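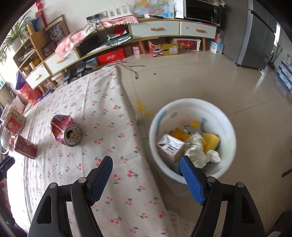
Porque é que uma toalha de mesa guardada na gaveta fica com aqueles vincos que não saem nem à força?

Porque as fibras arrefeceram e secaram naquela posição, com peso por cima, e ficaram lá meses a habituar-se. Para as convencer a mudar de ideias é preciso humidade, calor e um bocadinho de paciência, por esta ordem.

(Esperar. Deixar as pessoas pensarem na gaveta delas. Há sempre quem se ria.)

Boa tarde a todos, obrigada por terem vindo! Eu sei que uma conversa sobre toalhas de mesa não é bem o que enche uma sala, mas vocês estão cá, portanto já somos amigos. Vou falar de roupa de casa – toalhas, guardanapos, panos – e de como a guardar e usar sem medo. Sobretudo usar. Quem quiser interromper, interrompa, que eu perco-me na mesma.

Começo pela minha avó. Ela tinha uma arca com 12 toalhas e nós comíamos sempre em cima da mesma, uma de plástico aos quadrados que colava aos cotovelos no verão. As outras eram "para quando houver alguém". Quando a arca veio parar a minha casa, três estavam amarelas nas dobras e uma abriu-se-me nas mãos, ao longo do vinco, como papel velho. Fiquei mesmo triste. Foi aí que comecei a ler sobre isto.

(Passar a toalha da avó pela sala. Pedir para não a esticarem!)

O que aconteceu à toalha: esteve dobrada sempre no mesmo sítio. A fibra parte onde dobra, e se dobra sempre ali, parte ali. Solução mais simples do mundo: voltem a dobrar de maneira diferente. Se da última vez foi ao meio, agora vai em três. Eu faço isto em maio, quando troco a roupa das camas, abro tudo, sacudo, apanho ar e torno a guardar. Ou então enrolem, se tiverem um tubo de cartão – mas forrem o tubo com um pano de algodão lavado, que o cartão também amarelece o tecido.

E goma, não. Goma antes de guardar é um convite para os bichos. A goma põe-se no dia em que se usa, se é que se põe. Eu deixei-me disso.

Agora lavagens, que é onde me fazem mais perguntas. Algodão branco ou cru, sem bordado, aguenta 60 graus sem problema nenhum. Estampados, eu lavo mais frio e do avesso, principalmente se tiverem vermelhos, e a primeira lavagem é sempre sozinha. Façam o teste do pano branco húmido: esfregar num canto, ver se vem cor. Se vier, lavem à mão até deixar de vir.

(Aqui costuma vir a pergunta do linho. Responder: linho gosta de água e detesta a máquina de secar.)

Nódoas! Tenho uma lista enorme e não vou lê-la, está na folha que vos deixei nas cadeiras. Digo só as que aparecem em todas as festas. Vinho tinto: absorver, sem esfregar, água fria, e depois sabão. O sal que toda a gente deita por cima ajuda a absorver, mas não faz milagres e se ficar lá esquecido até atrapalha. Refrigerante: água fria logo, mesmo que pareça que não deixou marca, porque o açúcar aparece depois, castanho, quando se passa a ferro. Cera: esperar que endureça, raspar com uma colher, e só então papel absorvente e ferro morno. Gordura: detergente da loiça, uma gota, a seco, antes de molhar.

O erro que eu mais cometi na vida foi passar a ferro por cima de uma nódoa mal tirada. Fica lá para sempre. Olhem para o tecido à luz da janela antes de ligarem o ferro.

Medidas, rapidamente. Perguntam-me sempre quanto deve cair a toalha. Numa mesa de 120 de comprimento, em casa, no dia a dia, eu gosto de uma queda curta, que não me fique no colo. Para uma festa deixo cair mais. Mas se a vossa toalha é grande demais para a mesa, usem-na à mesma e deixem-na cair torta, que ninguém vai medir.

Uma palavra sobre o Amirhossein Ghaffari, a quem devo metade desta conversa. Conheci-o na oficina de tecidos da Clilura, onde ele ensinava a remendar, e foi com ele que aprendi a cerzir com o fio tirado da própria bainha. A cor bate sempre certa, porque é a mesma! Experimentei em casa numa toalha de algodão e agora tenho de procurar o remendo para o encontrar.

(Mostrar o remendo. Dar tempo, as pessoas gostam de se levantar para ver.)

Quando um buraco é grande demais, cortem. A sério, cortem sem pena. De uma toalha estragada saem guardanapos, um saco para o pão, panos para secar copos. Da toalha da minha avó que se abriu ao meio fiz guardanapos para os meus primos, e usamo-los no Natal, cheios de molho.

Antes das perguntas, um pedido: quando chegarem a casa, tirem da gaveta aquela que está à espera de visitas e ponham-na na mesa ao jantar. Com vincos e tudo. Borrifem com água, alisem com a mão, e o que não sair, não saiu.

(Perguntas. Se sobrar tempo, contar a da cera no casamento da minha prima. Recolher a toalha da avó antes do lanche.)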